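How to Fill and Seal Worn Spots on a Light Wood-Grain Tabletop

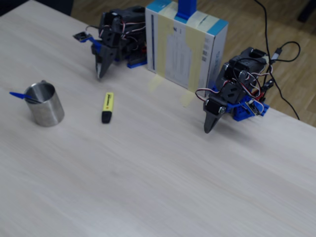

By Dineo Mkhize
Updated April 2, 2026

A pale tabletop shows everything. Coffee rings and pen marks stand out on it, and so do the small nicks that would disappear on a dark one. The good news is that most of the damage is shallow and can be fixed in an afternoon plus a night of drying time.

The steps below are for light wood-grain tops, either solid wood or a printed surface. Check which one you have before you start. Look at the underside or a cut edge. If the grain carries over the edge and down the end, it is probably solid. If you see a thin line where the surface stops, treat it as printed and skip the sanding.

What you need

Dish soap and two soft cloths
Masking tape
Wax filler sticks in 2 shades close to your top (I used Rokisley)
A plastic scraper or an old gift card
220-grit sandpaper, for solid wood only
Clear water-based topcoat in matte, for solid wood only

Clean the surface

Clear off the area you plan to work on, with enough space to move your arm. Wipe with warm water and a drop of soap, then go over it again with plain water. Dry it right away. Old polish will keep the filler from sticking, so if the cloth drags or leaves streaks, wash a second time.

Mark the spots

Get down low and look across the top toward a window. Scratches you can't see from above will show up as thin lines. Put a short piece of masking tape next to each one. Don't tape over the damage itself, and don't leave the tape on for days — it can lift a weak finish.

Fill

Warm the wax stick in your hand for a minute. Start with the lighter shade. Press it into the scratch, working across the line, until it sits slightly above the surface. Hold the scraper nearly flat and pull it along the grain to take off the extra.

If the patch looks too light, drag the corner of the darker stick through it in one or two fine lines, following the grain. On a whitish top it takes very little. I overdid it the first time and had to dig the whole patch out with a toothpick.

Sand and seal (solid wood only)

Wax goes on last if you are using a topcoat, or the coat will bead up over it. Sand lightly with the grain, wipe off the dust, and brush on 3 thin coats of topcoat. Wait 4 hours between coats, or longer if the can says so. Leave it overnight and then fill.

Printed tops need only a buff with a dry cloth.

Afterward

Keep hot cups off the filled spots, as the wax softens. Small felt pads under anything heavy with a hard base will prevent most new marks. I check mine each February and touch up whatever has opened again.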